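Ticket 56 – worktop wobble and stain, Vondero kitchen
Opened by: Zubaida Lashari
Status: open, waiting on fitter

First entry

Hi all, me again! I'm putting this one in properly because I know my last message got buried in the email pile. The long white countertop in our shared kitchen (the Vondero one, put in last February) has two problems. One, there's a faint orange-brown ring near the wall that won't shift. Two, the whole thing gives a little click when you lean on it, like a knuckle cracking. It does it every time I butter toast and it's driving me up the wall.

What I've tried so far

For the ring I started with dish soap and warm water, left it for 13 minutes and wiped. Nothing. Then baking soda paste, which took maybe the edge off it, but I could be kidding myself. I haven't touched it with the Curken spray yet – the label says to check with the maker first and I don't want to be the one who ruins the surface.

For the click I pushed down all the way along, a hand's width at a time. It's loudest near the sink end and I can't hear it at all by the fridge.

Igor asked what normally lives on that counter, in case it's a weight thing. Not a lot, to be fair! There's the big orange plastic bowl, the light gray cup with the little yellow label, and a clear bag of food with red and yellow printing on it behind the cup. I can't see any of that bothering a countertop.
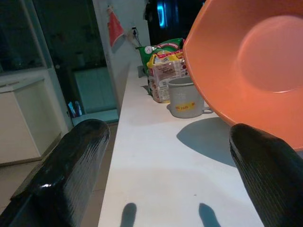
Reply from Igor Wieczorek

Thanks Zubaida. The click sounds like a loose bracket underneath. Can you open the cupboard at the sink end and see if any of the screws turn by hand? Please don't tighten them yet. For the ring, leave the spray alone and try a plain white eraser on a small patch.

Second entry

OK, I got under there with a flashlight. There are 4 screws in the bracket closest to the sink and two of them spin freely, so I think you called it. The bracket has Stosteson stamped on it if that helps with parts. I left everything as it was (very tempting not to).

The eraser did more than the paste! The ring is fainter and I can only find it now if I crouch down and look along the surface toward the window.

Still needed

Longer screws, or whatever Olszewski used when they fitted it, and someone with a proper driver. I'm in every morning before ten, and I can clear the counter beforehand if you give me a day's notice.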